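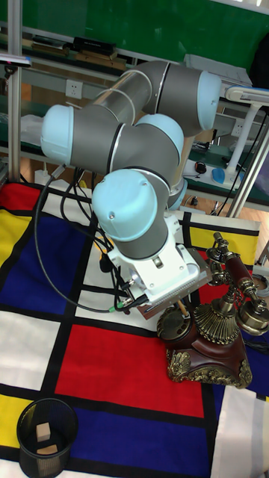

Gray arm with light-blue joint caps and a white gripper.

# skandero-boxscores

Play-by-play and box score tables for the Skandero summer baseball league. Maintained by I-hsuan Ho. Last rebuilt February 5, 2021.

## Contents

- `games.csv`: one row per game, with park, start time and final score
- `plays.csv`: one row per plate appearance
- `rosters.csv`: players by club and season

Each club plays 40 games a season. The tables cover 2 seasons. Games called before the fifth inning are kept and carry `status=short`.

## Known gaps

Pitch counts for Gristumness home games stop in July of the first season. Brevon scored by hand, so its `plays.csv` rows have no pitch sequence. Player IDs are stable across both seasons except for midseason transfers, who get a new ID and a `prev_id` value.

## Loading

Files are UTF-8, comma separated, with a header row. Empty fields mean unknown. A zero means zero. `plays.csv` can take up to 80 seconds to load on an old laptop.

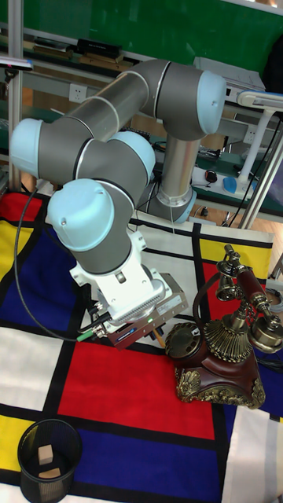
How are suspended games recorded?

They keep the date of the first pitch, and the resumed part is added under the same `game_id`.

Related

- skandero-parks
- fu-pitch-parser
- brevon-scoresheets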